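Pens, Clutter and Getting Things Done: my desk habits project

I picked this topic because my own desk is a disgrace. Every evening I'd sit down to revise, move a plate, hunt for a pen that worked, and by then I'd lost the mood (and usually my notes). So for my project I wanted to find out whether a tidy desk helps students at Clesex College get through more work, or whether that's just something parents say.

I started with a survey. I handed out 200 forms in October and got 90 back, which my tutor said was decent for something with no prize! The questions were short — how tidy is your desk, where do you keep your pens, how long before you get going. I typed all the answers into a spreadsheet called Modex, which the college already had, and it crashed twice before I learned to save.

The storage answers were my favourite bit. Pots and cups came top by a mile, then pencil cases, then "the floor".

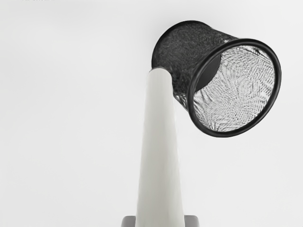

Fig. 1. A black wire-mesh cup, computer-rendered.

After the survey I asked three friends from my halls, Eren House, to try a little test. For one week they worked at their desks as normal, and the next week they cleared everything off before they began, apart from a lamp and whatever they were reading. They wrote down their start and finish times on a sheet taped to the wall. One of them lost the sheet under a pile of washing, so I only have half of hers.

The other two got started quicker in the tidy week, by a few minutes most evenings. But one also said she spent so long tidying that she went to bed later, and I hadn't left a column for that — my mistake. If I did it again I'd time the tidying as well, and I'd ask at least 50 people to keep a sheet.

I'd also like to compare us with the students at Fuvow, where they have shared study rooms and can't leave their stuff out overnight. My desk is still a mess, but the pens are all in one place now.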